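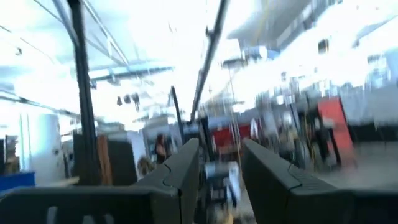 Panddale Tool Library – Workshop and Lending Team

Questions people ask us

I'm Mechthild Gasser and I look after bookings and most of the emails, so if you've had a slightly rambling reply from the tool library, that was me. I've put the things I get asked most often on one page. Last updated January 12, 2022.

What is a tool library, then?

It's like a book library, only you go home with a sander. You join, you pick what you need from the list, you bring it back when you're done. I joined to borrow a hedge trimmer and never really left.

How much does it cost?

Membership is £19 a year and covers everybody at your address. There's no charge per tool on top of that, apart from the carpet cleaner, where you pay for the cleaning fluid. If the fee is a stretch, drop me a line and we'll sort something out quietly.

How long can I keep things?

Two weeks for most items. You can renew by email as long as no one else has booked it. The wallpaper steamers only go out for a weekend in spring, when the whole of Panddale seems to be stripping its back bedroom!

How many tools have you got?

Some 200 at the moment, if you count the hand tools (I do). The list on the website is nearly right. A few older things are still on paper cards and I'm working through them in the evenings.

I've never used a power tool. Will you show me?

Yes, please ask! Jaanus Navickas does a short introduction on Saturday mornings and he's very patient – he taught me to use the jigsaw and I was terrified of it. You don't need to book, but come before eleven or you'll be stuck behind the queue for returns.

Do I need to bring anything when I join?

Something with your name and address on it, and a card to pay with. We stopped taking cash in November and I don't miss counting it.

What if I break something?

Tell us. That's really all. Tools wear out and we don't charge for ordinary wear. If it's been dropped off a ladder we might ask you to put something towards the repair, but we'd talk about it first. What drives me up the wall is a drill coming back in its case with a dead switch and not a word said.

Do you supply drill bits, sandpaper and so on?

Bits and blades, yes. Sandpaper, glue and screws, no – you'll need to buy your own. Van den Broek on the corner gives our members a bit off if you show your card, and they'll cut wood to size as well.

Can I donate my old tools?

Probably! Hand tools are nearly always welcome, even rusty ones. Electric ones need a plug and a reasonable chance of working. We can't take petrol mowers, chainsaws or anything that runs on gas. Please email first, as our storage is two cupboards and a landing.

Can I use the workshop for my own project?

Members can book a bench for an afternoon. Sweep up after you, and put the clamps back on the rail by size or Jaanus will do it with loud sighs.

Do you sharpen knives?

Garden shears and chisels, yes. Kitchen knives, not yet. I keep asking.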